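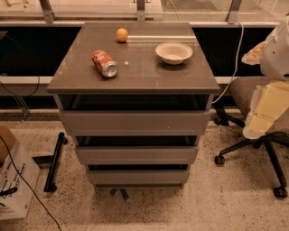 **Why does the arm stop dead the second it touches a drawer front?**
The current limit on the wrist joint is set too low, so the push from contact trips it before the shoulder gets to help.

OK, that's the short version for anybody searching later. The long version is my whole evening, sorry in advance!

**Ticket:** arm faults on drawer push
**Opened by:** Jaxon Chisholm
**Date:** May 16, 2025
**Where:** the shared shop at Flisomham
**Status:** open, much happier than it was

The job is dumb simple on paper. Arm comes down beside the cabinet, pushes a drawer shut, backs off. Soda can, orange and bowl stay on top for the pick test afterward, so please leave them where they are (Ravinder, I love you, but the orange is not a snack).

What I got instead was fault 409 on the Trakent board, every single time, right at contact. The log just says "joint 5 overcurrent" and then the arm sags a little and sulks until I power cycle it.

**Stuff I tried that did nothing**

- Slowed the approach way down. Same fault, just more suspense.
- Reseated the wrist connector, both ends.
- Swapped in the spare supply from the Cloutier shelf. Back on the shelf now, Liette, thank you!
- Reflashed the board. This also wiped my saved poses, which I should've seen coming.

**What helped**

Colton asked what the wrist limit was and I said "default," and he made a face. The reflash had put it back to 255, but my notes from August had it at 287 with the old, lighter fingertip. So I'd been running it low with a heavier tip on it. Great.

Set it to 287, re-taught the poses, ran it again. The top drawer closed on the first try and I may have yelled. Did 19 more pushes on that drawer with no fault.

**Still broken**

The bottom drawer. The arm gets down there at a nasty angle and the elbow wanders toward the office chair. No fault code, it just pushes sideways more than forward. I think I need a different approach pose, or to move the base over a bit, and if I move the base I have to redo the tape on the floor and calibrate all over again. Not tonight.

@Mélanie, you had a Trandia config with the elbow tucked in, right? Can you drop it in the shared folder? I don't need it cleaned up, comments in French are fine, I'll figure it out.

Leaving this open till the bottom drawer works.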